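Speaker notes: Do whiteboards make meetings shorter?
Clostby office managers' meetup, February, 18 minutes
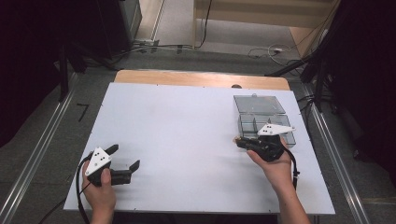
Start with the claim itself. Vustdale sells a meeting package on the promise that people who write things up finish sooner. I've read their leaflet twice and still can't find out who was timed, or what "sooner" was compared with. Point at the slide: a big white board laid on a table, nothing written across the middle. Plenty of ours look like that at the end of an hour. Pause here, let them think of their own.

The Kusel trial. They bought boards for every room, 300 seats in all, and reported happier staff. Fine. They also moved to a nicer building that same month. Ask the room which one they'd credit.

Arai next. Spent 3000 on pens, boards and a half-day course. The survey went out the afternoon of the course, while the sandwiches were still on the table. I would have ticked "very useful" too.

Skip the chart if we're running behind.

What I'd accept as evidence: start and end times from the room calendar, before and after, same teams, no other changes. Dull, cheap, takes a season. If someone has done it, I want to see the numbers.

Likely question: "But our people like them." Answer: then keep them. Liking a board is a good reason to own one. Just take the line about saved hours out of the budget request.

Slides are on the shared drive, folder 2131.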